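We use cookies to remember your settings. Accept / Manage

Putting Slippers on a Rack with Two Arms: Project Report
Robotics project class, team Kundovness. Madhu Thakur and Deepika Shetty. January 13, 2023 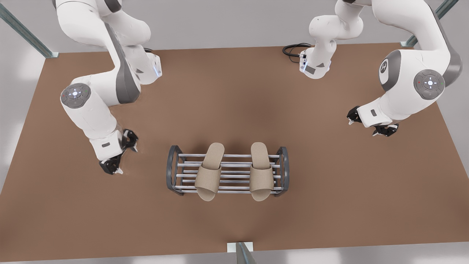 Our assignment was to pick one household chore and teach a simulated two-arm robot to do it. We picked tidying shoes. The goal was to take a pair of slippers from the table and set them side by side on a shoe rack, with the toes facing the same way. All of the work was done in simulation on the lab computers.

Setup

The simulator we used is called Twal. The class already had a model of the robot and the table, so we only had to add the objects. Deepika made the rack out of two end pieces and thin rods. Madhu made one slipper and mirrored it for the other foot. The first version of the slipper was completely stiff and bounced off the rods, so we lowered the bounce setting and raised the friction until it stayed put.

Collecting the demonstrations

We recorded 300 demonstrations by hand with the class controllers. Each one began with the slippers in a new position on the table. We threw out 21 of them, mostly for dropped slippers - a few were thrown out for arms that bumped into each other. It took roughly 3 weeks of lab time, more than we had planned.

Training and testing

We trained one policy for both arms with a script from the class library, Flalex. For the test we ran 93 new starting positions. A run counted only if both slippers ended up on the rack and both grippers let go and moved clear.

The policy finished 64 of the 93 runs. In most of the failed runs the first slipper was fine and the second one went wrong. Often the second slipper was set down too close and pushed the first one sideways. In other runs a gripper closed on the strap at an angle and the slipper turned as it was lifted. We tried slowing the arms down near the rack. That helped with the pushing but made every run longer.

What we would change

We recorded too many easy starts, with both slippers already pointing at the rack. We would record more with one slipper turned around. We would also settle the success rule before recording. Ours changed twice, and we had to go back and check old runs.

In March we plan to try the same task with a taller rack. We have not tried it on real arms.

Comments (3)

ledine_lab: Did both arms ever go for the same slipper?

Madhu Thakur: Yes, when the slippers started close together near the middle. Those were most of the bumps.

parent of a freshman: Nice work. Can it do boots?

Contact the class | © 2023 Team Kundovness | Back to top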